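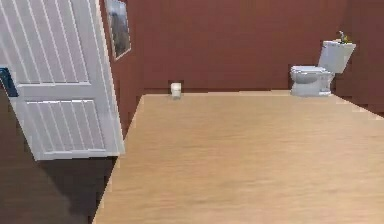
Ohne Zwischenschliff wird das nie was, kam als Einwand zum letzten Eintrag, und der Weißlack sei auch nicht das Problem, sondern der Füller darunter. Kann sein. Deshalb die Reihe mit dem Füller noch einmal von vorn.

Freitag, Mai, Beginn 7:40 Uhr

Material: Füller von Plakley, neues Gebinde. Decklack wie gehabt Zumness weiß, seidenmatt. Probestücke aus der Restekiste, MDF mit gefrästen Rillen, dazu zwei glatte Stücke zum Vergleich. Kanten vorher mit 180er gebrochen, abgesaugt, mit dem Tuch nachgegangen.

Gebinde vor dem Anrühren gewogen: 2.633 g brutto. Nach der ersten Runde nicht gewogen, vergessen. Verbrauch für heute also nicht auswertbar.

Erste Runde Füller gespritzt, Düse wie im Blatt von Plakley. Auf den glatten Stücken sauber. In den Rillen steht er unten zu dick und oben an den Graten zu dünn, genau wie beim letzten Mal. Etwas mehr Abstand mit der Pistole bringt wenig, dafür mehr Nebel auf dem Nachbarstück.

Zweite Runde mit 5 % Wasser. Läuft besser in den Grund, zieht aber an den Graten noch stärker weg. An den Stirnseiten stellen sich die Fasern auf. Stirnseiten ab jetzt vorher isolieren, mit dem Sperrgrund von Gesent, davon ist noch eine halbe Dose da.

Zwischenschliff: in den Rillen von Hand mit Schleifvlies, Klötzchen passt nicht rein. Dauert. Für eine ganze Tür in der Art rechne ich mit 2 Stunden pro Seite, das muss ins Angebot. Die Profilschleifer von Figueiredo wären eine Möglichkeit, haben wir aber nur in der falschen Breite.

Nach dem Schliff Decklack auf die Hälfte der Stücke, die andere Hälfte bleibt zum Vergleich bei Füller. Stücke liegen auf dem Rollwagen hinten, bitte nicht stapeln. Trocknung 36 Stunden, vorher keine Gitterschnittprüfung.

Zum Einwand von oben: Der Füller ist jedenfalls beteiligt. Ob der Decklack unschuldig ist, sieht man erst nach dem Trocknen unter Streiflicht.

Offen:
- Gebinde nachwiegen
- Vlies fein nachbestellen
- Düse tauschen, die jetzige spuckt beim Ansetzen
- Profilschleifer: Preis für die schmale Ausführung erfragen

2 Kommentare · 36 Mal geteilt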